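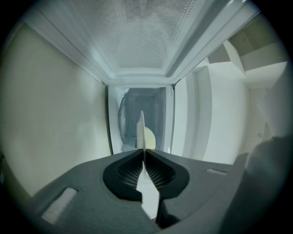
Merholm – Jan 5, 2022

Cleaning the microwave today. It came with the apartment and I've been putting this off since September.

The ceiling is the part I always skip. It's a panel full of tiny holes, and whatever you spray up there goes into them. So no spray. Damp cloth, wrung out hard, then a dry one.

Begoñe Villalobos in 204 says to heat a bowl of water with lemon for a few minutes first and leave the door shut. I did three minutes and waited 13 more.

Side walls are smooth and quick to wipe. Back wall takes longer, mostly because my arm is in the light.

The raised edges along the ceiling get an old toothbrush. Go slowly – the bristles flick.

Glass plate goes in the sink with regular dish soap. Let it cool before you run water on it.

Urmas asked if I unplugged it. Yes, Urmas. Before wiping, after the lemon water.

Total time was roughly 38 minutes, counting the wait. Oven hood is next, probably this weekend. If anyone in the building has a spare grease filter, I'm in 301.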